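# Holding the pen is the easy part: Qianru Duan on contact, planning and logs

Qianru Duan leads the control software group at Zommont, where a team of nine maintains Larka, the planning and control stack that runs on the company's dexterous arms. We spoke in December, mostly about writing with a marker, a task her group uses to test new controller builds.

"A pen is unforgiving," she said. "If your estimate of the tip is out by a few millimetres, you either write on air or push the tool back through the fingers. A grasping task will let you get away with that. The fingers close and the error disappears."

Larka splits the job into two layers. The planner produces a path for the pen tip in the plane of the board, and a separate controller running on the arm tracks it. Until last year the planner also set the height of the tip. Duan's colleague Ismael Guimarães removed that.

"Ismael's argument was that height isn't a planning variable once you're touching something," Duan said. "The planner asks for a force along the board normal, and the controller finds the height. The change was 151 lines, most of them deletions. The arguments about it took a good deal longer."

The harder problem is the grasp. A marker is gripped around the barrel, and the tip sits well away from the fingers, so a small rotation in the hand becomes a large offset at the board. The arm's joint encoders cannot see that rotation. Larka estimates it from the camera before contact, then from finger torques once the stroke begins.

"The camera estimate is good until the hand covers the pen," she said. "Then you're working from a prior that gets older every cycle. We used to hold it constant. Now we grow the covariance with time and let the torque signal pull it back."

The perception module, called Baysal internally, has to locate the board before any of this starts. It fits a plane and four edges, and ignores everything else on the table. Clutter is left in place on purpose, including packaging with strong colours and print.

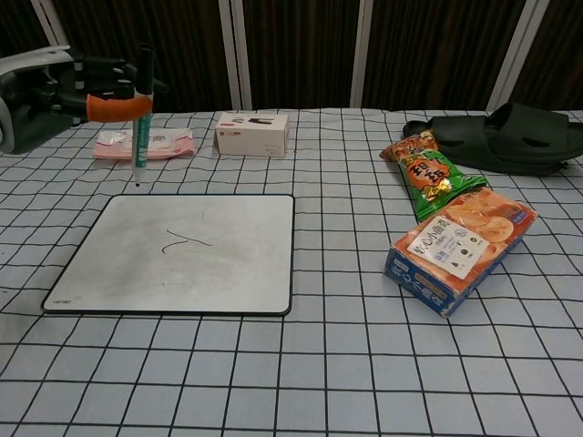

Patterned table coverings caused more trouble than objects did. An early version of the edge fitter would lock onto a long dark line in the cloth and return a board far too large. The fix was a size check, followed by a test for rounded corners.

"It's not elegant," Duan said. "I'd like a learned segmenter there, and Raghda Azar has one in a branch. It adds up to 70 milliseconds at start-up, which I can live with. What I can't live with yet is that its failures are hard to reproduce."

Reproducing failures takes much of the group's time. Every run is written to a log that can be replayed through the same binaries, with the original timestamps. Duan won't merge a controller change until it has been replayed against the 20 logs the group considers its worst.

Asked what comes next, she named regrasping: turning the marker in the fingers without putting it down. The planner has no representation for it at present.

"We treat the grasp as fixed and the slip as noise," she said. "For regrasping, the slip is the motion you want. That means changing the state vector, and a lot of code assumes its length."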